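Braided suture and curved needles: frequently asked questions
Plastberg Suture Supply, technical pages

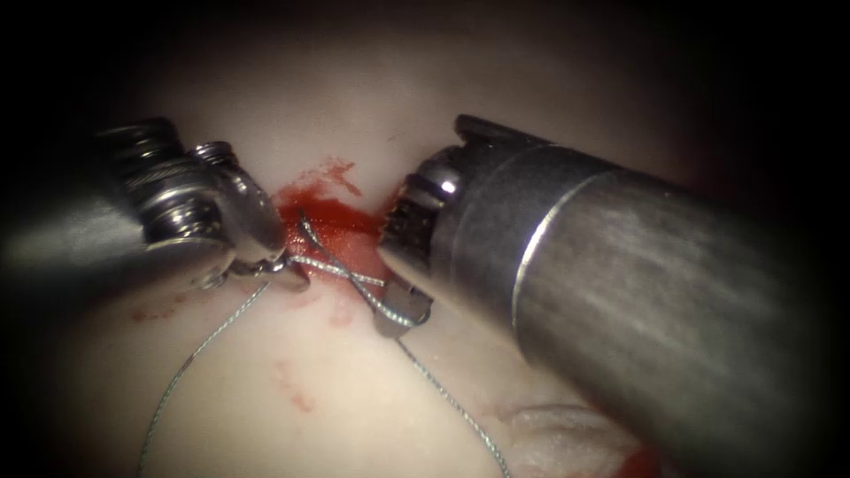
The questions below come from practice labs and teaching departments that order our braided lines. They cover needle and thread handling, knots, bleeding at the stitch, and ordering. Clinical decisions are outside the scope of this page. For those, follow your department's protocol and the leaflet packed with the suture.

What is the difference between braided and monofilament thread?

Braided thread is made of several fine filaments woven together. It bends easily, has little memory, and holds a knot with fewer throws. Monofilament is a single strand. It passes through tissue with less drag, but it springs back toward the shape it had in the packet and needs more throws to stay closed. Coated braids fall between the two for drag.

Where should the needle be held?

On the body, between half and two thirds of the way back from the point. Do not grip the point or the swage (the place where the thread joins the needle). The swage is the weakest part of a curved needle, and most of the bent needles returned to us were clamped there.

Can I hold the thread in the jaws while tying?

Yes, on a part that will be trimmed off. Serrated jaws flatten a braid and can break single filaments. Damage is often hard to see without magnification. Keep the jaws off any length that will end up inside the knot or under load.

How long should the tail be?

For an instrument tie, leave the free tail short enough that the loop clears it in one movement. A long tail has to be dragged through the loop and tends to come back with it. The working side can be longer. If both tails lie far across the field, pull the slack through before the first throw.

Why do my knots slip?

The usual causes, most frequent first:

Both throws made in the same direction, giving a granny knot.
Uneven tension, so that one strand stays straight and the other slides along it.
Too few throws for the thread and coating.
Tension lost between the first and second throw.

Cross the strands flat over the wound line and pull them in opposite directions, level with the tissue. For the second throw, reverse the direction. If the first throw loosens, start with a surgeon's throw (a double wrap).

The thread has wrapped around the needle. Should I cut it?

Not right away. Stop pulling and put the needle where you can see all of it. Open the wrap with the second instrument and turn the needle along its own curve until the thread comes free. Pulling the thread tight around the needle body turns a loose wrap into a kink. Replace the suture if a kink stays in the braid.

Blood is covering the stitch. Does it affect the knot?

It affects what you can see, and it changes friction. A wet braid runs differently from a dry one, and coated and uncoated lines do not respond alike. Clear the field before judging whether the throw lies flat. If blood keeps collecting under the crossing, the source has to be dealt with under your protocol. A tighter knot is no substitute.

How tight is tight enough?

The edges should touch. Blanched or puckered tissue around the stitch means too much tension, and thin thread under high tension will cut through soft tissue.

Does blood or saline stain the thread?

Undyed braid takes up color quickly. Our gray practice braid, Cutard, was chosen for contrast against pale tissue and red fluid.

What are the pack sizes?

Cutard comes in boxes of 100 with needle attached. Thread without needle is sold on spools of 175 meters. The catalog number for the mixed teaching box is 836. Orders above 4,000 pieces are made to schedule; ask for a delivery week before you place one.

Can opened packets be kept for the next session?

For practice use, yes, if the packet is marked as opened and kept away from clinical stock. Do not resterilize. Heat changes the coating, and we have no knot strength data for thread that has been through a second cycle.

How do I dispose of needles?

In a sharps container, thread included. Account for every needle before the drapes or pads are cleared, small curved ones especially.

Who answers technical questions?

Sandro Zanetti handles thread and coatings. Vilhjálmur Vigfúsdóttir handles needles and returns. Include the lot number from the foil. The desk is closed on Sunday.

Last revised in April. Added: wrapped needles, opened packets.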